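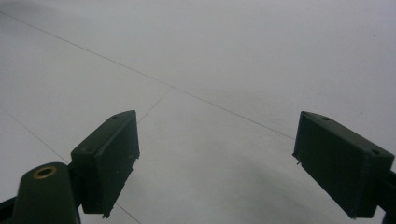

Pankaj Bhatia has heard the word "relief" a lot since June. Management at Sawatzky used it when the first picking arm went in at the returns warehouse, and Clono, the firm that supplied the arm, used it again in the training session. He has run the evening shift there for 10 years and wants to know who got relieved.

"The arm takes the easy stuff," he says. "Boxes, flat things, anything with square sides. What's left for my people is the junk it can't grab. So they do the hard ones all night, one after another."

The pitch was 532 items an hour. Bhatia says his shift's best hour so far was 127, and that one had two people standing by to clear jams. Those two don't appear in the weekly report. "On paper the machine did it," he says.

He doesn't hate the thing. His back is better, he admits, and the younger staff like showing it new objects with the hand-held gripper - for a while, anyway. What bothers him is that the teaching is treated as a break from work. There is no extra pay for it, and no one has told him what happens to the jobs once the arm has learned enough.

I asked whether he had raised that with the company. He had, twice.

"They said it was a good question," Bhatia says. "I'm still waiting on the answer."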